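Pads, pivots, and a lot of beads

8 July 2022

Quick one tonight. Meant to write this up in June and didn't, so some of it is from the notebook and some is from memory.

Both hand grippers came apart again. Same complaint as before: fingers closing a hair out of parallel, right one leading. On a block you never notice. On a bead you notice right away, it squirts out sideways and goes under the furniture.

So. What I did, in order.

Caps off first. Four round ones on the front of each gripper, one per pivot. I used to pry them with a flat screwdriver and chewed up the rim on two of them. Now it's a plastic spudger from the Zudance kit and they come off clean. Under the left lower cap there was grit. Gray paste, basically. Wiped all the pivots out with a dry cloth, then a cloth with a bit of alcohol, then left them alone for 30 minutes while I ate.

Grease: tiny dab of the Carar stuff, the thick one. TINY. Last time I overdid it and it crept down the links and onto the pads and I spent a whole evening wondering why nothing would hold.

Then the pads. The blue ridged ones. They do wear, the ridges go shiny at the tips first. I swap at 50 hours of use whether they look bad or not. Old adhesive has to come off completely or the new pad sits proud on one side and you're right back to the fingers not meeting flat. Ask me how long that took to work out.

For trying them out I go straight to jewelry on the bed. Cheap bracelets, different bead sizes, all heaped together. Soft surface underneath so I'm not ramming the tips into a table every time I misjudge the height. 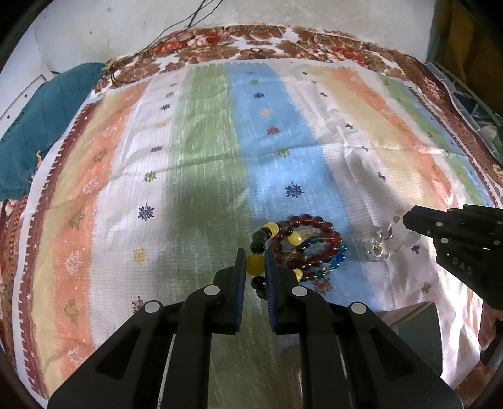

Yellow bead between the pads, dark red bracelet right next to it.

The big yellow ones are the easy case. Lots to grab, and the ridges have something to sit against. The clear faceted ones are meaner, hard shiny little surfaces and if the pads aren't square you get one edge touching and that's it. The tiny blue ones I mostly gave up on, those are for tweezers.

What I look at is which finger touches first. Come down over one bead, close slow, watch it. If the bead gets shoved over before the second pad arrives, the links are still off and I go back to the pivots. Took me three rounds on the one with the sloppy right side. Second gripper was fine after one, no idea why, same parts, same age.

Oh and check the side screws while you're in there. The little ones along the arm. Two of mine were barely finger tight. I put a paint dot across each head now so I can see if they've moved. Not threadlocker, I did that once on a plastic body and cracked it, never agian.

Last thing I try is something that has to hang. Different problem from a bracelet in a heap, you want it in the gap with room on both sides so you can judge whether the fingers are lined up with eachother. 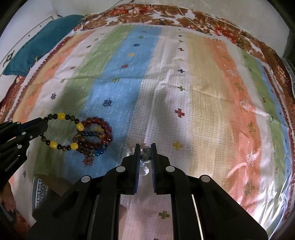 The glass ornament between the fingers, bracelets off to the left.

Anyway the notebook says 3,638 closes on this pair of bodies, which is more than I'd have guessed. Spare links are on order through the Pešek shop, they quoted 12 days to Brindport. If the slop comes back before then I'll try shimming the pivot with a strip of tape and report back. Probably a bad idea.

Still need to do: label the caps left/right, find the second tube of grease, wash the cloths. Pad part numbers in the next post, I know I said that last time.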